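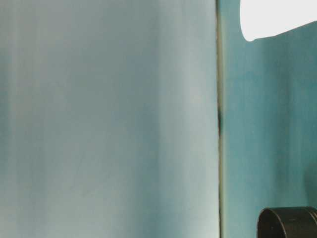 Pruvham: A dark seam beside a teal wall usually means dirt in the joint. Vacuum it, then wipe with a damp cloth.

Stukus: Going by looks alone won't tell you if it's dirt or failed filler. I'd scrape a short length first. Ours had gaps behind the paint, and a cloth did nothing.

Pruvham: Scraping damages sound paint. Wipe first.

While you're at it, sort the shelf. My order:

1. White plastic cups. Check inside, where the base meets the taper. Residue sits in the molded rings.

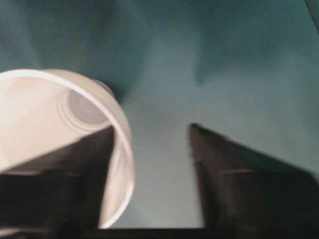

2. Black containers. Gloss shows every scratch, so soft cloth only. No scouring pad.

3. Anything unused since July goes in the Trarner box.

Stukus: Disagree on 2. A pad rated 3000 grit is fine on gloss if you keep it wet. I've done 7 that way. 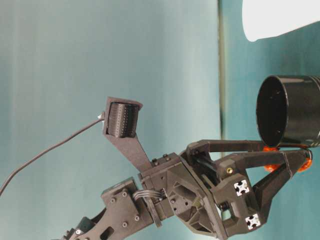

Pennington: Do the cups go back on the shelf mouth up or mouth down?

Stukus: Mouth down once dry. Mouth up they collect dust.

Pruvham: Mouth down traps moisture. Give them a full night on the rack first.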